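The Plommont Letter: What's On My Bathroom Shelf

Hi again, friends! I owe you a skincare catch-up, because last time I got carried away with lip colors and ran out of room, and a few of you wrote in to ask whatever happened to my big dry skin panic. So let's do that.

Quick recap if you're new. I moved to Stestville a while back and my face did not enjoy it. The air is so much drier than I'm used to, and our apartment has the kind of heating that's either off or trying to bake you. By the middle of winter my cheeks were flaky, my chin was breaking out (at the same time! how is that fair?), and my foundation was sitting on top of it all like frosting on toast. I kept adding products. Every time something stung I bought a thing to fix the stinging, and then that stung too.

The person who finally sat me down was Yu-ting Chou, who has done my brows for years and has seen my skin in pretty much every mood. She took one look under the bright lamp and asked what I was washing with. I told her. Then she asked what I was using after that, and I started listing, and I was still listing when she'd finished one whole eyebrow. She told me to go home, put everything in a box and use a plain cleanser and a plain cream until June. June! I nearly cried.

I didn't make it a full week the first time. I had one of those peeling pads on a Sunday-ish kind of mood and woke up with a red stripe across my nose. After that I behaved.

So what am I using now? In the morning I don't cleanse at all, just lukewarm water and a soft washcloth that I swap out every day. Then the Hornex barrier cream while my face is still damp. It comes in a plain white tub and smells like nothing, or maybe a tiny bit like oatmeal if you really stick your nose in it. I was scooping out way too much at first and couldn't work out why my sunscreen was pilling into little gray crumbs. Now I use a blob the size of a blueberry for face and neck, wait while the coffee brews, and then put sunscreen on. No more crumbs!

At night it's the Chiu milk cleanser, which I have a bit of a love/hate thing with. Love: it takes off a full face of makeup without any tugging, even the brown mascara that usually laughs at me. Hate: the pump. It either gives you nothing or shoots across the sink and onto the mirror. I've started holding my hand right up against the nozzle, which helps some. I massage it in dry, add a little water so it goes cloudy, and rinse. If I'm wearing long-wear foundation I do it twice. Then more of the same cream, a slightly bigger blob this time, and a dab of plain ointment on the corners of my mouth and the sides of my nose.

That's the whole routine. Two products plus sunscreen, and ointment if you want to be picky about it. The flakes went first. The chin took a lot longer, and I still get a bump or two before my period like always, so please don't write to me asking for the miracle cure. I don't have one. If your skin is really angry, or hurting, go and see a proper doctor about it and don't take advice from a lady with a newsletter.

Makeup-wise, I've gone a lot lighter. I mix a bit of my old foundation with the cream on the back of my hand and press it on with my fingers, mostly around the nose, and leave my cheeks alone. Cream blush over that. I put powder only on my eyelids and the crease next to my nostrils, with a small fluffy eyeshadow brush, and it's made such a difference to how everything looks by late afternoon. Big powder brushes are having a rest in the drawer.

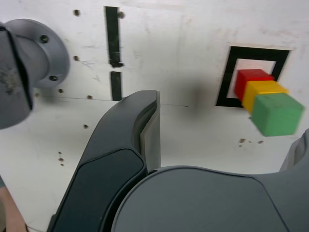 Oh, and brushes! While I was boxing things up I gave every one of mine a bath, and the water was disgusting. I'd been blaming products for the chin situation and here I was swirling last year's bronzer around on my face. I use baby shampoo, a rubber mat with bumps on it, and I lay them flat with the heads hanging over the side of the counter so water doesn't run down into the handles. My favorite blending brush has lost a few hairs over the years but it's hanging in there.

A few of your questions, quickly. Zerrin Sezer wanted to know if the Hornex cream works under a hat all day in the garden, and I'd say yes, but take your sunscreen out with you and put it on again after lunch. Somebody else asked if you can use the Chiu cleanser on lash extensions. I don't wear them, so I can't tell you! Ask your lash person, and mention it's a milky one, as some of them are fussy about oils.

And yes, the box is still in the closet. I peeked. There are 52 things in it, counting minis, and I'm a little ashamed of how many are toners. I'm bringing back exactly one item when my time is up, and I'm leaning toward the vitamin C serum if it hasn't turned orange by then. If you've taken a break from your own pile and added things back slowly, hit reply and tell me what you started with and how long you waited before trying the next one.

Next time I'm talking hand creams, because all this washing has left my knuckles looking like an old leather purse. I have three open and I can't stand the smell of one of them, so that should be a fun one to write.

Lots of love, and go wash your brushes!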